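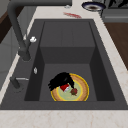 The plate, the sink, and the hand, in the simulator.

I have now spent most of August on one plate. It has a yellow rim, it lives in a gray sink, and it has cost me more sleep than any dish I have ever washed with my own hands.

The task sounds like something you would assign a bored teenager. Reach into the basin, get a grip on the plate, lift it out. Our planner, Nadura, is good at the reaching part. It was written for shelves, though, and a shelf is a friendly place. A sink is a box with walls on every side, a faucet leaning over it, and a dispenser-like fixture parked exactly where you would like to put a wrist.

For the first two weeks Nadura reported "no path found" on nearly everything, and I did what any professional does, which is raise the timeout. Then I raised it again. Kazuhiro Imai looked at my config file, said nothing for a while, and asked if I had ever drawn the collision shapes. I had not drawn the collision shapes.

So I drew them. The sink had been wrapped in a convex hull when the scene was imported. If you don't do this for a living: that's what you get when you shrink-wrap an object, and if you shrink-wrap a sink, you get a brick. On screen there was a lovely deep basin. As far as the planner was concerned there was a solid block with a plate sealed inside it like a fossil. It had been telling me the truth for two weeks and I had been giving it more time to reconsider.

The fix was to split the sink into separate pieces – floor, four walls, rim, drainboard – and let the faucet have its own shapes too. After that I ran the full batch overnight. Out of 2,681 starts, 1,473 gave a path that reached the plate. I was so pleased that I told people.

Then came perception. The hand in this scene renders jet black, and once it is over the plate it hides a good piece of the rim. Our pose estimator fits an ellipse to whatever edge it can see, and with the upper left covered it decides the plate has moved. The planner politely chases it. The estimator sees a new bit of edge and moves it again. I watched the two of them do this for 775 steps before I killed the run, and I've been in meetings like that.

The scraps on the plate don't help. There's something red and white, and next to it a dark little clump, and the segmenter has strong feelings about both. On some runs it calls the clump a separate object and hands the planner a grasp for that instead.

Miloslav Vlček wants to freeze the plate pose as soon as the hand gets close and go in blind for the last stretch. I said that was a hack. I have since implemented it on a branch called not-a-hack, and it does stop the chasing. It also means that if the plate slides when a finger touches it, we close on nothing with total confidence.

Next up is masking the arm out of the image using the joint angles, which I should have done first. I'll write that up when it works, or when I've found out what else is secretly a brick.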